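What Is an Opinion Column, and Why Is It So Sure of Itself?

Kids' News Desk, Skultbridge

Open a newspaper and most of it tells you what happened. The bridge is closed. The team lost again. Then you reach a page where somebody seems quite cross about the bridge, and you have found the opinion column.

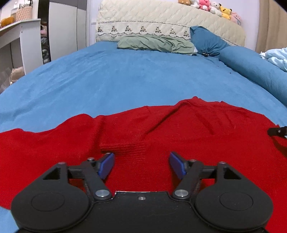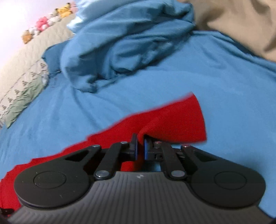 Red knitwear or cloth and a blue sheet, in both pictures.

A columnist is a writer who is paid to think something and then say so, usually on the same page every week. Grown-ups do this for free at dinner, of course, but a columnist has to check the spelling.

News and opinion have different jobs. Suppose the town of Plalimlow votes on a new skate park, and the result is 157 for and 105 against. A news reporter writes down those two numbers and asks people on both sides what they think. A columnist can use the same numbers and call the vote a triumph, or a disaster, or proof that the town should have built a swimming pool.

What a columnist can't do is change the numbers. You can say that 157 votes is a shameful result. You can't say it was 328 because that looks better. An opinion still has to stand on facts, and if the facts are wrong, the paper is supposed to print a correction — often in very small type, near the crossword.

Who decides what goes in? An editor does. The editor may disagree with every word and print it anyway. The Clillaron, our local paper, likes to run 2 columns side by side that argue with each other. Readers then write in to complain about both.

How can you spot an opinion? Look for a label such as "Opinion" or "Comment" at the top. Look for words like "should," "must" and "ridiculous." A small photo of the writer looking thoughtful is another strong clue.

Try it yourself. Pick something you care about, such as bedtime, and write one paragraph with only facts in it. Then write a second one that says what ought to be done. Read them both to somebody who disagrees with you, and listen to what they say back. You may want to do this before 8 p.m.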